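Painting a Small Room White

I spent most of April painting the back room, and I have opinions about white paint now that I did not have before.

The room is 12 feet long and gets light from one window. The old color was a mustard yellow that came with the house. My neighbor Asif Swati told me to buy one can of plain white and get it over with. I bought three sample pots instead and put a square of each on every wall.

The first looked blue in the morning. The second was fine until the lamp was on, and then it went pink. The third was a slightly dull off-white with a little gray in it. I didn't like it much in the pot, but by the second evening it was the only one I had stopped noticing, so I went with that.

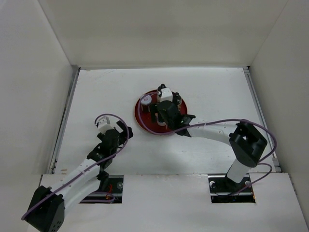
Off-white walls, white floor.

Yellow is hard to cover. I tried skipping the primer on the short wall and had to go back and do it anyway. After that it was one coat of primer and two coats of paint everywhere. The cans, the primer and a new roller cover came to more than I had planned, mostly because I bought the cheap roller first and it left fuzz in the paint. I picked the fuzz out with tweezers.

The trim took longer than the walls. I sanded it by hand, wiped it down, and used the same white in a semi-gloss. Tape helped on the window and made a mess on the baseboards, where it pulled up a strip of old paint 37 inches long. For the rest of the baseboards I used an angled brush and went slowly.

Scuffs show up more than they did on the yellow. A damp sponge gets most of them. I kept the leftover paint in a jar with the color code written on the lid, and I still have to do the closet door.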